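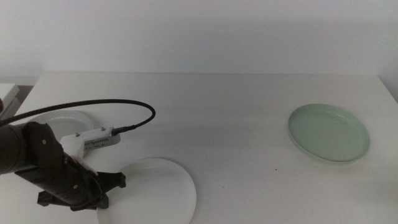
Fionnuala Mac Carthaigh found that the first royalty report took her most of an evening, and that every one after it was quick. Her advice to new owners is to do section 4 in one sitting, with the franchise agreement open at the fee schedule.

4. Setting up your territory and royalty reports

Before you start, you need:
Your signed Fagundes franchise agreement
Your owner number (on the first page of the agreement)
The login sent to you from the Stilldale office
A business bank account in the name of your company

4.1 Add your territory

1. Log in to Valtix and open Settings, then Territory.
2. Enter your owner number and press Find.
3. Check the ZIP codes shown against Schedule B of your agreement.
4. If they match, press Accept. If they don't, press Query and leave the page. Do not accept a partial list.
5. Enter the number of business addresses in your territory, as printed in Schedule B. For the Purkton territory this is 1,711.

Note: Split territories have two entries in Schedule B. Add them one at a time. Purkton East is listed with 1,051 addresses and must have its own line, even if one owner holds both halves.

Caution: Once a territory is accepted you can't edit it yourself. Changes go through Rosalba Cocco in owner support and can take up to a week.

4.2 Connect your bank account

1. Open Settings, then Payments.
2. Enter the routing number and account number.
3. Wait for the 2 test deposits to show up on your statement.
4. Type both amounts into the boxes and press Confirm.

Personal accounts are rejected. If you're still waiting for the bank to open your company account, skip to 4.3 and come back. You can save reports without an account but you can't submit them.

4.3 Send your first royalty report

1. Open Reports and press New.
2. Choose the month. A report covers a full calendar month, including the month you opened.
3. Enter gross sales before tax. Include deposits taken for work not yet done.
4. Enter refunds on the separate line. Do not subtract them from gross sales.
5. Press Check. Lines with a problem turn red.
6. Press Submit and save the receipt.

If you had no sales, enter 0 and submit anyway. A missing report is treated as late.

Note: January has 31 days of sales to enter, and the report is due in February by noon on the second Thursday. The same rule applies to every other month.

Caution: Don't submit twice to fix a mistake. Open the first report, press Amend, and change the line there. Two reports for one month will both be charged.

4.4 Add a manager

1. Open Settings, then People, and press Invite.
2. Enter the manager's work email.
3. Choose Prepare only or Prepare and submit.
4. Press Send. The invitation has to be accepted before the name appears in your list.

For payment questions contact Samuele Marras. For login problems contact Dennis Nzioka. Have your owner number ready in both cases.

Continue to section 5, Local advertising fund.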